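NOTICE TO THE TENANTS OF SKOSTMONT

The Office of Provisions gives notice that the greengrocery on the ground floor, formerly Hafþórsson, will remain open under the terms agreed in January. Tenants are reminded of the following.

Potatoes are kept in the top crate and may be taken freely. The lower crate is reserved for greens. Onions are to be left where they are until the matter of Mr Melnychuk has been settled.

For the benefit of new tenants, the Office records that Severyn Melnychuk entered the shop on June 9, 2023 with a list in his late wife's handwriting. The list called for onions. He bought potatoes, as he had on every previous visit, and returned the list to his coat. He has declined all offers of assistance, including a written one from this Office.

Þórey Østergaard, Inspector of Shelves, was asked to report. Her report ran to 25 pages and recommended that the onions be kept low, where a man might come upon them by himself. The recommendation was adopted.
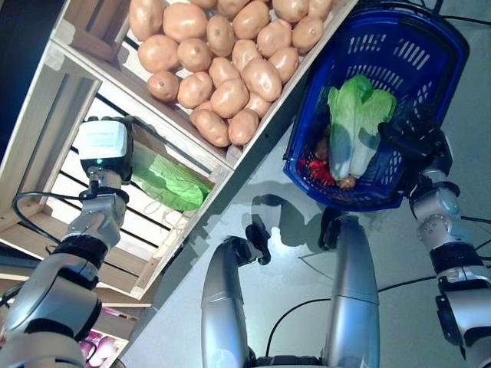 Plate 1. The shelves at Skostmont, with potatoes in the upper crate and onions at the lower left.

The Inspector has since asked that her final page be withdrawn. It contained a recipe for soup. The Office has refused the request, and a copy has been placed under Mr Melnychuk's door.

Baskets must be returned by six o'clock.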